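Pomeck Steam Iron Review: Two Months of Shirts

I have owned four irons as an adult and disliked each of them in its own way. The first leaked. The second leaked and smelled. The third was a travel iron that I kept using for years after the trip was over, and the fourth fell off the board in January and has been holding a garage door open since. So when I say the Pomeck is the best iron I've had, please weigh that against the competition.

It comes in a box with far too much tape, a measuring cup, and a booklet in 9 languages, one of which is close to English. "Do not iron the person" is on page 2. Fair enough.

Setup is filling the tank. The filler hole has a little sliding door that feels like it will snap off by summer, though mine is still hanging on. It heats up fast. I can switch it on, go look for the shirt, fail to find the shirt, and come back to a ready light.

The steam is the reason to buy it. My old irons produced a sort of polite cough. The Pomeck goes at a linen shirt like it's owed money, and the creases I had come to think of as part of the design are gone in one pass. Cotton is easy. Pillowcases are so easy I started doing pillowcases, and I'm not proud of that. Pleats are still pleats and I still can't do them.

Now the complaints. The cord is too short. It comes out of the heel at an angle that makes sense only if you are left-handed and standing in the next room. The auto shutoff is jumpy, so if you stop to answer the door you come back to a cold iron that beeps at you. The temperature dial is printed in pale gray on slightly paler gray. I marked the cotton setting with nail polish, and I'd suggest you do the same before the first use.

I also borrowed the Brarnetti for a week to compare. It's heavier, the plate glides a little better on synthetics, and it costs enough that I would feel obliged to iron socks. On a Wednesday evening with five shirts to go I'd reach for the Pomeck, mostly for my wrist's sake. The Leclerc I tried in the store has a nicer handle and a water tank about the size of a shot glass.

One tip that applies to any iron: pull the fabric tight before you press it. Steam does half the work and tension does the rest, and a loose sleeve will just fold itself into a new crease that you then iron in for good. 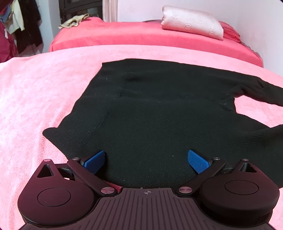
Fabric between two blue textured pads.

Cleaning is a button you hold down over the sink while it spits. Do it monthly if your water is hard. Mine is, and the first round produced something that looked like oatmeal. Replacement filler doors are sold separately under part number 3374, which tells me somebody at Pomeck has doubts about that door too.

Pros: steam, weight, quick to heat
Cons: cord, beeping, gray on gray
Would I buy it again: yes, if this one goes off the board. The garage has a second door.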